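Subject: Re: [cleno-practice] Draft rules for home task resets, section 2
Date: 15 Nov 2019

> I like most of the draft, but the reset rule seems heavy to me. If the
> robot is supposed to work in real kitchens, why do we care whether
> things go back in the same spot between runs? People don't live that
> way. Also, does "food items" cover sealed packages, or only loose food?
> The Krasniqi folks read it one way and we read it the other.

Hi all,

Thanks for this, it's the sort of gripe I was hoping for before we freeze the text in June! Let me take the easy one first. Sealed packages count as food items. So do cartons that hold sealed packages, even once the carton is open. I wrote that sentence late at night and it shows, so I'll fix the wording and send it around again.

On resets, I think we're closer than it sounds. The draft doesn't ask anybody to put things back to the inch. It asks for the operator to write down what changed, and that's pretty much it (flaps open or shut, what got swapped, what got moved out of reach). At Trovska we ran 11 sessions without that note and then spent a miserable afternoon arguing over which ones could be compared. Two of them we just threw out. I'd love for the rest of you to skip that part. 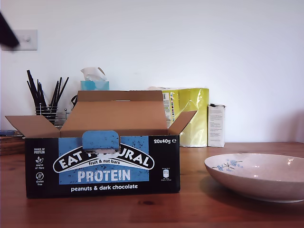 Background stuff is where I'd loosen things up. The current text says to clear everything within arm's reach that isn't part of the task, and I've come around to thinking that's too strict. A tissue box against the wall is fine by me. What I'd keep firm is glass and ceramics: if there's a bowl on the table, the operator should know before starting whether the arm is allowed to touch it, and the stop button has to be in somebody's hand and not across the room. Flovulitz asked for a speed limit near breakables too. I'm all for it, but I don't want to make up a number on a mailing list, so please send me what you use now.

One more thing while I have you. Section 2 says "operator" in one place and "supervisor" in another, and I meant the same person both times. Does anyone have a site where those are two people? If so I'll split them properly, otherwise "operator" wins.

Comments in plain text please, the last batch came in as tracked changes and my mail program ate half of it.

Cheers,
the section 2 editor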